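Conducteur ou conductrice d'abatteuse – forêts d'Ulau

Culton exploite du bois résineux pour le compte de propriétaires privés et de deux scieries. L'entreprise emploie 27 personnes. Nous cherchons un conducteur ou une conductrice d'abatteuse pour le massif d'Ulau, à partir de novembre.

Le poste

Vous travaillez en éclaircie et en coupe rase, en binôme avec le chauffeur du porteur. Le terrain est en pente sur une bonne moitié des parcelles, avec des cloisonnements déjà ouverts. Les chantiers se trouvent au-dessus de 900 mètres d'altitude et s'arrêtent quand la neige ferme les pistes. Pendant cette période, vous participez à l'entretien des machines à l'atelier.

Vos tâches :
Abattage, ébranchage et billonnage selon le cahier de découpe
Étalonnage de la tête et contrôle des longueurs
Graissage, changement des chaînes et des guides, remplacement des flexibles
Saisie des volumes en fin de poste
Respect des consignes de sol : on ne sort pas des cloisonnements, et on arrête quand ça ornière

Profil

Deux ans de conduite en forêt au minimum, sur abatteuse ou sur porteur. Un CAP ou un bac pro en travaux forestiers est apprécié mais pas exigé. Il faut savoir reconnaître l'épicéa, le sapin et le douglas sur pied, et lire une carte de parcelle. Permis B indispensable – le permis BE est un plus pour déplacer la citerne.

Une formation de 13 jours sur la machine est prévue à l'arrivée, chez le concessionnaire Lakatos puis sur chantier.

Conditions

CDI à temps plein, travail de jour du lundi au vendredi. Prise de poste à 6 h 30 en été, à 7 h 30 en hiver. Salaire selon expérience, prime de panier, véhicule de service au départ du dépôt. Prime de chantier éloigné de 215 euros par mois quand le binôme dort sur place. Les vêtements de protection sont fournis et renouvelés chaque année.

Candidature

Envoyez un CV et quelques lignes sur les machines que vous avez conduites à Gyula Vass, responsable d'exploitation, ou déposez-les au dépôt le vendredi après 16 h. Les candidats retenus passent une demi-journée en forêt avec l'équipe avant toute décision.

Les volumes sont saisis dans le logiciel Trulanix – une prise en main est faite au bureau la première semaine.

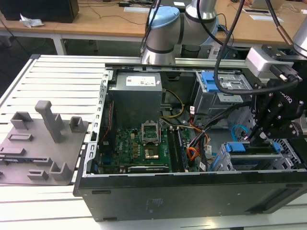
Les débutants sortant d'école peuvent aussi écrire : un poste d'aide-conducteur sur porteur s'ouvrira au printemps.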